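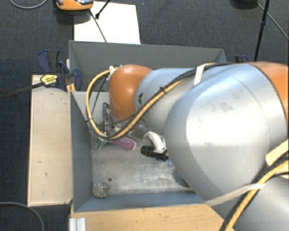 Last updated: September

OK, picking this up again because the inventory export is still dropping rows, and I promised I'd keep everything in one ticket this time instead of six email threads.

Quick recap for whoever opens this cold. I run the parts catalog for Hornwood. Every night the catalog database spits out a CSV, and the Dillholm office pulls that CSV into their ordering system in the morning. The catalog has 2,774 active items. Dillholm gets 2,279. So we're 495 short, and it's the same 495 every single night, which I figured had to be good news (random would be so much worse!).

What they see on their end: no error, no warning, a cheerful green "Import complete" and a short list. They only noticed when a customer asked for a hinge kit that we definitely sell and they couldn't find it.

Things I tried first, none of which helped:

Re-ran the export by hand at lunch. Same count.
Restarted the Vultgate sync service. Same count.
Cleared the import cache at Dillholm and had them pull again. Same count, and it wiped their saved filters, sorry about that.
Turned off the "skip discontinued" option. Same count, plus a bunch of old junk I then had to take back out.

Then I opened the CSV in a plain text editor instead of a spreadsheet and scrolled. And scrolled. All the missing items are in there! The file leaves our side complete, so the database is fine and so is the export job. I'd spent most of a morning poking at the wrong end.

I sorted the missing ones by supplier and got a big fat clue: every one of them comes from Krūmiņa. They have that lovely name with the long u and the soft n, and the supplier field is the only place in the whole catalog where we use anything past plain English letters. So I changed one record to "Krumina", ran it through, and it showed up at Dillholm right away. Changed it back, gone again.

Florencia Gaete looked at the import settings with me over screen share (thank you, Florencia, you were very patient with my forty open tabs). The file is saved as UTF-8. The import profile was set to plain ASCII with "skip unreadable rows" checked. So the importer hits the ū, decides the row is garbage, tosses the whole row and says nothing. There's a log, but it lives in a folder neither of us had permission to open until she asked for it. Once she got in, there they were, 495 lines of "unreadable character, row skipped."

Fix we put in:

1. Import profile > Encoding > changed from ASCII to UTF-8.
2. Unchecked "skip unreadable rows". If a row is bad I want it to stop and yell.
3. Saved the profile under a new name - the old one is still there so we can go back to it.
4. Ran a manual import.

Result: 2,774 out of 2,774. I may have cheered.

One more thing came up right after. The first full import timed out at the 900 second limit and I had to kick it off a second time, which went through fine. I don't think it's related to the encoding. My guess is that it was fighting with the backup job, so I moved the nightly import back by 15 minutes to give the backup room to finish. If it times out again I'll open a separate ticket for it.

Still open:

The printed shelf labels at Dillholm now show the supplier as "KrÅ«miÅ†a". That's the label software reading the same file with yet another encoding, I'm pretty sure. It's ugly but the barcodes scan, so it's low priority. Florencia is checking whether the label template has its own setting.

Somebody also needs to fix up the reorder points on the Krūmiņa items, which have been blank over there this whole time. I can send a list, just tell me who wants it.

Please leave this open through the end of the month. I'll check the row count each morning and add a note here if it moves.

Update, 7:40 a.m.: overnight import ran clean, full count, no timeout. Labels still ugly.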